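# フレラ公開集会論争

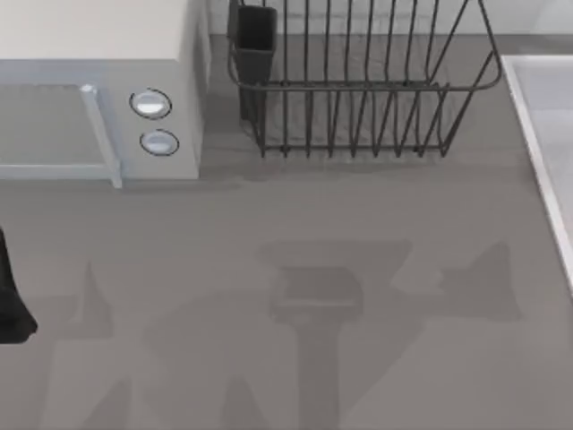

**フレラ公開集会論争**(フレラこうかいしゅうかいろんそう)は、地方都市フンホルム(Hunholm)の第5選挙区選出議員オッタヴィオ・オルランディーニ(Ottavio Orlandini)が、フレラ(Flella)地区で開いた有権者との対話集会をめぐって生じた政治的論争である。集会の参加者数、発言者の選び方、および会場費の負担元が争点となった。地元では「フレラの夜」とも呼ばれるが、この呼称は議員側の広報紙が最初に用いたもので、中立的な名称とは言いがたい。

## 背景

オルランディーニは、フンホルム市議会を経て同選挙区の議席を得た。初当選時の公約には「毎月一度、誰でも入れる集会を開く」という一文があった。しかし、当選後の最初の任期に開かれたことが確認できる集会は少ない。事務所は「非公式の懇談を含めれば公約は守られている」と説明したが、懇談の日程も出席者も公表されておらず、外部から検証する手段はない。

当時の選挙区では、路線バスの減便と、旧ウパディヤイ(Upadhyay)工場跡地の再開発が主な対立点になっていた。再開発では、通信設備会社ネテック(Neteck)が用地の一部を取得する案が有力視されていた。オルランディーニは同案への賛否を明らかにしておらず、住民団体から公開の場での説明を繰り返し求められていた。

2月、住民団体「フレラ跡地を考える会」は、議員の出席を求める署名を事務所に提出した。団体側は署名を3,000筆と発表している。事務所は受け取ったことを認めたものの、重複や区外居住者の分を除いた数字は示さなかった。団体側も名簿の写しを公開していない。そのため、この数字は両者とも争っていないというだけで、裏づけがあるわけではない。

## 集会の経過

集会は2018年4月8日、フレラ地区の公会堂で開かれた。事前の告知では、議員による説明の後、会場からの質問を時間の許すかぎり受けるとされていた。

議員の説明は予定より長く続き、その大半はバス路線の補助金に充てられた。再開発に触れたのは終盤で、「あらゆる選択肢を排除しない」という趣旨の発言にとどまった。これを「ネテック案の容認」と報じた地元媒体もあれば、「慎重姿勢」と報じた媒体もある。発言そのものはどちらとも読める曖昧なもので、見出しの違いは媒体側の解釈によるところが大きい。

質疑では、当初予定されていた挙手制に代わり、事前に提出された質問票から司会者が選ぶ方式がとられた。変更が告げられたのは開会直前である。事務所によれば提出された質問票は29枚で、このうち5枚が読み上げられた。読み上げられた質問に、跡地の売却価格を問うものは含まれていなかった。

住民団体の世話人であった辻ともみ(Tomomi Tsuji)は、この点に抗議して客席から発言を求めた。司会者は応じず、マイクは渡されなかった。辻はそのまま質問を続け、議員は途中で「文書で答える」と述べた。閉会が宣言されたのはその直後である。議員側の広報紙はこのやりとりを「一部参加者による妨害」と表現し、住民団体の会報は「発言の封殺」と表現した。いずれも当事者の文書であり、録音と照らし合わせると、どちらの表現にも誇張が認められる。録音では怒号は短時間で収まっており、辻の質問も最後まで聞き取ることができる。

## 争点

### 参加者数

事務所は翌日の発表で参加者を307人とした。算出方法について問われた担当者は「受付の記録」と答えたが、受付で記名を求められなかったという証言が複数ある。議員側はその後、この記録を個人情報を理由に開示していない。匿名化した集計表であれば公開できたはずだとの指摘に対しても、回答はなかった。

一方、住民団体は「会場は半分も埋まっていなかった」と主張した。こちらも根拠は出席者の印象であり、座席数との照合は行われていない。公会堂には可動席があり、当日の配置を示す図面は残っていないとされる。参加者数については、現在も信頼できる数字は存在しないとみるべきである。

### 質問票の選別

事務所は、選ばれなかった質問について「内容が重複していたため」と説明した。後に住民団体が提出者に呼びかけて集めた控えには、売却価格や土壌調査に関する質問が含まれていた。これらは読み上げられた質問のいずれとも重複していない。

ただし、控えが実際に提出されたものと同一であるかは確認できない。提出時の受領印がなく、集会後に書き直された可能性を議員側は示唆した。もっとも、事務所が原本を示せば容易に決着する問題であり、それをせずに控えの真正性だけを疑う態度は、議員に近い立場の論者からも批判を受けた。

### 会場費

最も長引いたのが会場費の問題である。公会堂の使用料は議員の活動費から支出されたと説明されていたが、音響設備の提供者としてネテックの関連会社の名が当日の配布物に印刷されていた。無償提供であれば、利害関係者からの便宜供与にあたるおそれがある。

事務所は当初「通常の料金を支払った」とし、後に「割引を受けたが慣例の範囲」と説明を改めた。慣例の具体的な内容は示されず、他の利用者が同様の割引を受けた例も挙げられていない。ネテックは個別の取引には答えないとした。説明が変わった理由については、担当者の記憶違いとされたのみである。

## 反応

市議会では野党会派が説明を求めたが、選挙区選出議員の集会は市議会の所管外であるとして、質問は取り上げられなかった。この判断は手続き上は妥当であったと考えられる。ただし、同じ市議会が以前、別の議員の集会について時間を割いて審議していたことから、運用の一貫性には疑問が残る。

議会倫理を担当する部局は、会場費について書面で照会を行い、後に「違反を認定するに足る資料がない」と結論した。オルランディーニはこれを「潔白が証明された」と述べたが、文書の文言は資料の不足を述べたものであり、違反がなかったと認定したものではない。この言い換えは支持者向けの印刷物で繰り返し用いられ、いくつかの報道もそのまま引用した。

辻は論争の後、次の市議会議員選挙に立候補した。議員側は、集会での行動が当初から選挙を見据えた宣伝であったと主張した。立候補の意思がいつ固まったかを示す資料はなく、辻本人は集会の時点では考えていなかったと述べている。本人の証言以外に根拠がない点は、議員側の主張と変わらない。

## 影響と評価

論争を受け、オルランディーニ事務所は集会の運営指針を公表した。指針では、質問票を用いる場合には事前に告知すること、読み上げなかった質問には文書で回答することが定められた。改善として好意的に紹介されることが多いが、回答の期限は設けられておらず、フレラ集会で提出された質問への回答も公表が確認されていない。議員が会場で約束した辻への文書回答についても同様である。

論争が再開発計画に与えた影響は、しばしば過大に語られてきた。ネテックによる用地取得が見送られたことを「住民の勝利」とする記述が住民団体の刊行物にみられるが、同社は資金計画の見直しを理由に挙げており、集会との因果関係を示す文書は見つかっていない。逆に、集会が何の影響も与えなかったとする議員側の見解も、指針の公表という事実と整合しにくい。

地方政治の研究では、本件は対話集会の形式が争われた事例として言及されることがある。しかし、その多くは当事者の広報紙と会報に依拠しており、録音を参照したものは限られる。特に「辻がマイクを奪った」とする記述は複数の二次文献に現れるが、録音にも当日の写真にもそれを裏づけるものはない。出所をたどると、匿名の投書に行き着く。

## 資料

- オルランディーニ事務所広報紙、集会特集号。参加者数の初出。算出根拠の記載なし。
- 「フレラ跡地を考える会」会報。質問票の控えの一部を掲載。
- 集会の録音。冒頭部分が欠けており、質疑方式の変更を告げた箇所は含まれない。
- 会場費に関する照会への回答書。金額欄は非公開。

## 関連項目

- ウパディヤイ工場跡地再開発
- フンホルム市議会
- 対話集会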